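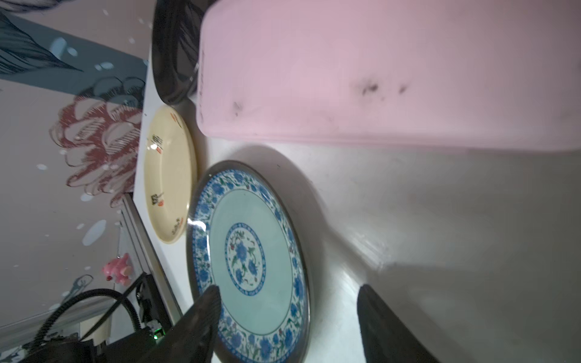 storkevier: Not convinced. You don't get dark grey marks out of pink plastic with bicarb and a sunny windowsill, whatever the back of the packet promises. I've had a tub like that for years and the marks on the bottom have outlived two kitchens.

pumetby
Joined: September
Posts: 4
I didn't say bicarb would fix it, I said I'd try it before binning the thing. It's a perfectly good tub. The marks are on the outside, so who cares about the colour?

kernness_kitchen
Posts: 2206
Then leave them. I'd be more worried about the plates. Blue and white one with the dark rim – is that rim metallic? If it is, keep it out of the dishwasher and the microwave. The cream one with the little printed bits I'd wash by hand too.

storkevier: Printed stuff fades no matter what you do. Hand washing just makes it slower and gives you something to feel virtuous about.

kernness_kitchen
Posts: 2206
Rubbish. My mum's everyday set was hand washed its whole life and the flowers are still as blue as you'd want. My sister's went through the machine and looks like chalk.

storkevier: Same pattern? Same factory? Same glaze? Didn't think so.

pumetby
Joined: September
Posts: 4
Dark rim looks metallic to me but I wouldn't swear to it. It came in a mixed box from the Buzatu clearance, no paperwork. The seller reckoned it was "collectable", for what that's worth.

buzatu_regular
Every plate at Buzatu is collectable until you try to sell it on. I'd eat off it if the glaze is sound. If you've got doubts about an old glaze, hang it on the wall and use the cream one for your toast.

storkevier: First sensible thing said in this thread.

kernness_kitchen
Posts: 2206
Still waiting to hear what's wrong with a soft cloth and warm water.

pumetby
Joined: September
Posts: 4
Nothing wrong with it. Plates get the cloth, the tub gets the bicarb on Tuesday. If the marks don't budge it can go out to the laundry and hold pegs.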